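Como se faz uma tábua de madeira colada

Uma tábua larga raramente sai inteira de um só tronco. Na maior parte dos casos é formada por várias tiras estreitas, coladas lado a lado. Este tipo de peça chama-se painel colado.

De que é feito o tronco

O tronco de uma árvore cresce em camadas. As linhas que se formam nessas camadas chamam-se veios. Quando o tronco é serrado ao comprido, os veios aparecem como riscos finos na superfície da tira.

A madeira contém água. Quando seca, encolhe; quando absorve humidade do ar, incha. Uma peça muito larga pode empenar, ou seja, ficar curva. Com tiras estreitas, o movimento de cada uma é menor e o painel mantém-se mais plano.

As etapas da colagem

1. Serrar. A madeira seca é cortada em tiras com a mesma espessura.

2. Aplainar. Os lados de cada tira são alisados. Se ficar uma folga entre duas tiras, a cola não segura bem.

3. Ordenar. As tiras são postas lado a lado, com os veios no mesmo sentido.

4. Colar e apertar. A cola é espalhada nos lados e o conjunto é apertado com grampos até a cola endurecer.

5. Lixar. A superfície é lixada, primeiro com lixa grossa e depois com lixa fina.

Porque é que a cor muda de tira para tira

Duas tiras podem ter cores diferentes, mesmo quando pertencem à mesma espécie. A cor depende da parte do tronco, da idade da árvore e do solo. A tábua pousada na mesa azul é quase toda bege, com veios pouco marcados, e tem duas faixas mais escuras, uma mais larga do que a outra.

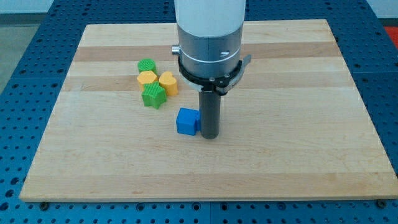 Para que servem os furos da mesa

Uma mesa de metal perfurada tem furos redondos, dispostos em filas regulares. Podem passar por eles parafusos que prendem peças ou suportes. Como a distância entre os furos é sempre igual, é fácil voltar a montar uma peça no mesmo lugar.

Palavras para recordar

Veio: linha natural da madeira.
Empenar: perder a forma plana.
Grampo: ferramenta que aperta duas ou mais peças.
Aplainar: alisar a madeira, retirando camadas finas.

Texto de Raquel Pinheiro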